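Éloge de l'étui qui ferme

Je garde depuis l'enfance une tendresse un peu ridicule pour les boîtes à couvercle, celles qui s'ouvrent d'un coup de pouce et tiennent debout toutes seules. Ma mère rangeait ses stylos dans une vieille boîte à biscuits Tadetti, cabossée, et il fallait la vider entièrement sur la nappe pour retrouver le bon feutre. J'ai passé 26 ans à faire pareil, avec des pots, des tasses ébréchées, des trousses sans fond, et je le dis sans fierté.
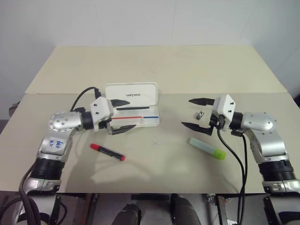

L'étui blanc, couvercle relevé, et un marqueur posé en biais sur la table.

On me répondra que ranger un marqueur dans un étui, c'est bien du cérémonial pour un objet qui coûte trois fois rien. Ma foi, je l'aime, ce cérémonial ! Il oblige à finir son geste, à remettre le capuchon, à regarder ce que l'on a sous la main avant de passer à autre chose (le dîner, le plus souvent).

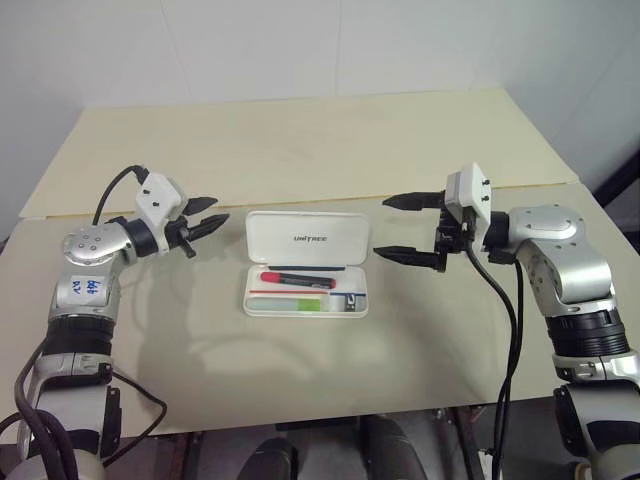
Et puis un étui ouvert au milieu d'une table claire a quelque chose d'hospitalier, comme une assiette mise pour un invité. À la papeterie Grarnano, où je traîne plus que de raison, on vend des pots magnifiques, en verre, en grès, et je les admire sincèrement. Je n'en achète plus. En décembre, j'ai offert des étuis à toute la famille, et ma sœur m'en veut encore un peu.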